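Chapter 5
Seeing From the Wrist

What you need before starting: Chapter 2 (frames and transforms), a working install of Trurnby, and the Lullero scene files. If the scenes won't load, check the path first. It's nearly always the path.

So far every detector in this book has had a fixed camera. Mounted high, off to one side, whole table in view. Comfortable. You calibrate once and forget it. Now the camera goes on the wrist and moves with the arm, and a good deal of the code from Chapter 4 stops working. Some of it fails loudly. The rest carries on giving you numbers, wrong ones, and those are the ones to worry about.

Three things change. The camera pose is different in every image, so each detection needs the arm's joint angles from the same moment. The hand itself is in view. And the closer you get to the part, the less of it you see.

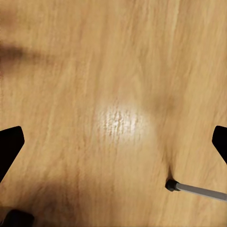

Masking comes first, before any detection at all. The fingers always turn up in a wrist view, and a plain threshold on dark pixels will pick them up along with anything else dark. In the Lullero table scene that means two black fingers, one at each side, plus the black tip on the grey rod at lower right. Same colour, near enough. Students who threshold and take the biggest blob get a finger, then send the arm off to pick up its own hand. The bright patch of glare on the wood is the opposite trap: an edge detector goes hunting in there and comes back with bits of grain. And the rod runs out of view on the right, so its centre can't be measured from one image. You have the tip, and the direction of the shaft. Work from those.

The mask is easy to make if you know the finger opening. Draw the hand model at the current joint angles, project it through the camera, grow the result by a few pixels. Cruzado does this in one call (Section 5.2), but write it yourself once. Felicidad Lumbao's notes on projection, in the appendix, are the shortest route if your a bit rusty.

Timing next. Section 5.3. Our first version of the planner stamped images on arrival, not on capture, and the gap came to 88 milliseconds. With the arm still, no harm done. With it moving, every target landed behind where it should. Erlinda Saludo found it by plotting 194 runs against wrist speed and seeing a straight line. Exercise 5.4 asks you to do teh same with the log files supplied.

Then partial views, the longest section. How to keep an estimate alive when only one end of a part is visible, when to back the wrist off for another look, and how the Clonalov planner picks the next view. Read it with the simulator open.

A note on units. Metres and radians all the way through. Pixels only inside the detector.

5.1 Camera on the hand: the extra transform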